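Leltance adds denim care guidance to Tratska garment label scheme

August
By Tâm Hà, Leltance press office

Leltance has extended its Tratska garment labelling scheme to cover denim. From Wednesday, jeans and jackets sold by member shops will carry a second sewn-in label giving washing, drying and repair instructions in plain words alongside the usual care symbols.

The scheme already covers knitwear and cotton shirts. Denim was left out of the first stage while wording was agreed on dye loss and shrinkage, both of which vary with the weight of the cloth and the way it was finished at the mill.

The new label states the fabric weight, the highest wash temperature and whether the garment was pre-shrunk. It also names the thread used in the main seams, so that a repairer can match it. Garments should be washed inside out at no more than 30 degrees unless the label says otherwise.

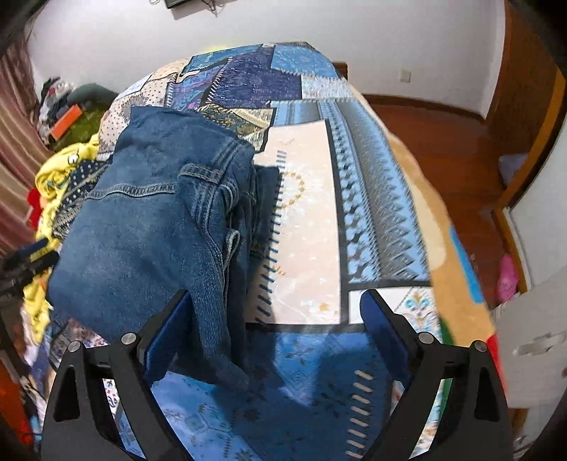
Folded blue jeans on a patchwork-print quilt.

Trials were carried out on 2000 garments by Munshi, a textile testing firm, over 15 weeks. Each garment was washed and line-dried on a fixed cycle, then checked for colour change, seam strength and change in leg length. Three label materials were compared. The woven polyester version stayed readable to the end of the trial and has been chosen for general use – the two printed versions had faded too far at the side seam position.

"Most of the questions shops pass on to us are about shrinkage and hems," said Dinesh Wijesinghe, technical manager for Tratska. "The label now gives the expected change in length after the first four washes, so a customer can decide when to have a pair taken up." 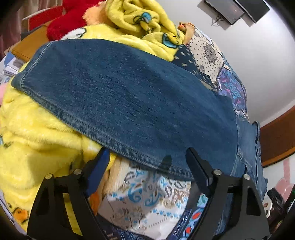 Hems should be altered only after those first washes. Where the original edge is to be kept, the label advises a repairer to cut above it and rejoin it, using the thread weight shown.

Labels will be supplied by Turnavis in rolls and as single pieces for smaller makers. Existing stock does not need to be relabelled. Members may order from the current price list, and the full wording is set out in part 4 of the Tratska handbook.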